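Tuesday, late

Back from the theater and wide awake so writing this fast before it goes. Second preview. Seat 391, which is up in the balcony behind a pole, sort of. Leaned left all night. Neck is wrecked.

The show is Clarkier. Musical, four people in the cast, a piano and a cello and whatever the drummer was hitting. It's set in a ferry terminal during a storm and everyone is stuck overnight. I know. I rolled my eyes at the poster too. But the first number got me, the one where they all read the departures board out loud and it slowly becomes a song. No big entrance, nobody clapping for a star. Just drifted in.

Act one is too long. Wrote that on my program twice apparently. The bit with the vending machine goes on and on and the lyrics rhyme "quarter" with "water" three seperate times. People near me were shifting around. Then the older woman sings to her sister's voicemail and the whole balcony stopped coughing. Couldn't see her face becuase of the pole. Heard every word though. Best thing I've heard live since Ginting, and I went to Ginting 5 times.

Intermission — line for the bathroom all the way down the stairs, gave up. Bought peanuts. Ate them standing by the radiator and listened to two guys argue about whether the lead was the same one who did the tour. (She was. I didn't say anything. Should have.)

Act two much better. Faster. The quartet about missing people you never called back, that's the one they'll put on the album if there is an album. Lead's voice cracked on the high part and she just kept going and it was better cracked. Hope they don't fix it. Ending I'm not sure of. Lights come up like morning and they all leave through different doors, and the last one out doesn't sing anything. Half the house didn't know it was over. Long silence, then a lot of noise.

The Soswood only holds 300 downstairs and it looked full from where I was. Good for them. Previews in August, in that heat, with that air conditioning.

Stage door after. Told myself I wouldn't. Stood there twenty minutes anyway. The cello player came out and got a cheer, which made me happy. Lead came out last with a hood up, signed maybe a few programs, nice to everybody, then gone into a car. Mine's signed! Smudged it with my thumb right away of course.

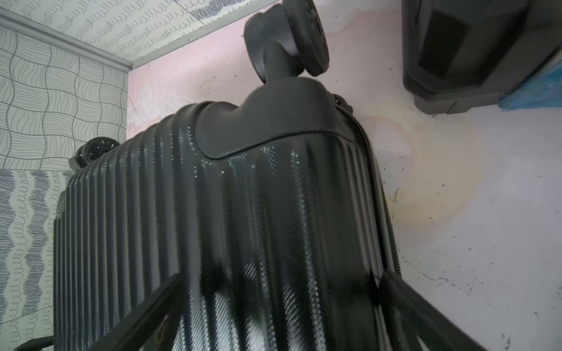 Missed the 11:20, got the one after. Wrote down the quartet words I could remember on the back of the ticket. "You were always about to ring" something something "and I was always about to hear." Not right but close. Need to check whether anybody's posted a song list.

Also need to decide about Tavevetti. That's the new thing from the same writers, reading only, scripts on music stands, next month. Tickets go up tomorrow at 10 and I'll be at work. Could do it from my phone in the supply room. Cheapest ones only, and NOT behind the pole. Ask for row B or further along, there's a bit by the aisle where it's clear.

Would I see Clarkier again? Yes, after they cut the vending machine. Maybe before. Want to see her face in the voicemail song.

Peanuts all in my bag. Set alarm. Bed.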